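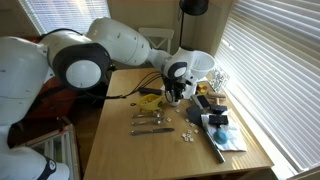 Rametti, the dance film evening at Clovside, is back this Thursday. Doors 7pm, film at 7.30. Tickets from the box office or on the door.

First up is Inthanon, a documentary following choreographer Fasil Moges as he makes a new piece for 2 dancers in a disused school hall. It runs 60 minutes and has English subtitles.

Most of it is rehearsal. There is very little talking to camera, and you don't see the finished work until the last part. I liked that, but people expecting a full performance should know.

The short before it is Havau, shot on one evening in June with no music at all. Quite a hard watch if you're tired - worth it for the floor work in the second half.

Fasil is coming along and will take questions afterwards. The bar stays open until 10.

Last season 1,293 people came to the films, so we've moved to the bigger room. It holds some 600 and the seats are not numbered. Come early if you want to be near the front.

Step-free entrance is on the car park side. Ring the bell if the door is shut.

Next month's film is still to be confirmed. I'll post it in this thread.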